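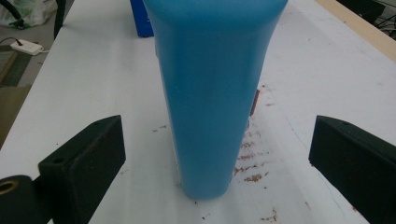 Brarow Athletic is a semi-professional soccer club based in the town of Brarow. It is controlled by Zovisport, a private holding company that describes the club as "fan-led," although supporters own only a minority of it. The club plays at Mateos Park.

Ownership
Zovisport took control in August, buying out the former members' association. Of the 349 members entitled to vote, 336 were recorded as in favor. The count has been questioned, as the club never released the ballots and several members later said they had not received one. Zovisport called the result "overwhelming" and has not commented further. 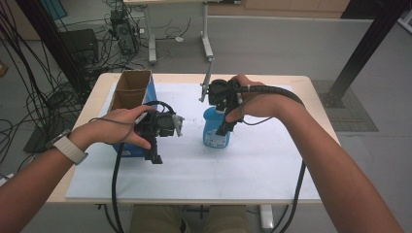 Under the deal, members kept two seats on the board — neither with a veto over ticket prices, the club colors or a sale of the ground. Macarena Ibarra, elected to one of the seats, resigned on 3/11/20, saying she had been shown the accounts only after they were approved.

Finances
The club has announced a shirt sponsorship with Uveo several times, each time as a new agreement. Its value is not public. Claims of 1,000 season tickets sold come from the club's own statements and have not been independently checked.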